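My third week with the orbit problem

I promised in October to write when the transfer finally closed, and it is still not closed, but I learned something and I want to put it down before I forget it.

The task I gave myself is small. A probe leaves a circular parking orbit, goes to the Moon, and stays there in a low orbit. I call the probe Sallilier, after the street where I lived as a student. I wrote the propagator by myself in Python, with a fixed time step, and for the first days it looked fine. Then I let it run for 30 days without any burn, only to check, and the energy was drifting. It was a small drift, but always in the same direction.

Ruairí Fitzgerald, who reads this blog and has more patience than me, wrote that I should stop making the step smaller and change the integrator. I did not want to hear this, as I had already made the step smaller 22 times and kept a table of it. But he was right. With a leapfrog scheme the energy error goes up and down a little and comes back.
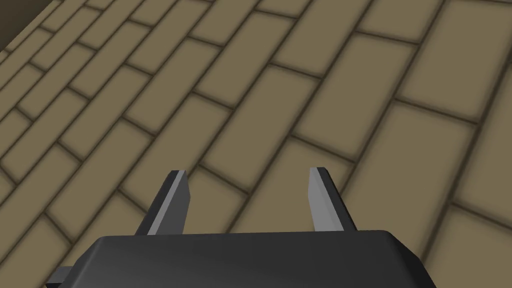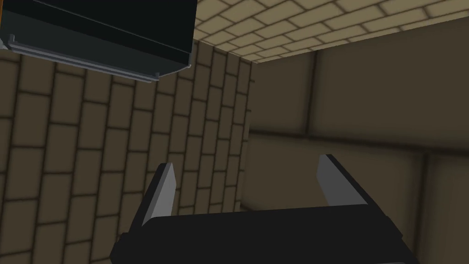 The second mistake was more embarrassing. I was taking the position of the Moon at the moment of departure and aiming there. Of course the Moon moves during the flight, I know this, I even explained it once to my nephew. In the code I had the variable with the correct name and the wrong time inside it. When I repaired that, the closest approach went down to 254 km over the surface, which made me so happy that I made tea and did not touch the keyboard for one hour.

What I still don't understand is the capture burn. If I do it exactly at the closest point, the final orbit is more elongated than my hand calculation says. Rory Purves thinks I treat the burn as instant in one place and as 33 seconds long in another. It is possible - I wrote these two functions on different evenings and I was tired on both.

Next I will put both functions side by side and use the same burn model in each. If somebody has a good text about finite burns, with worked numbers and not too much vector notation, please leave me the title in the comments.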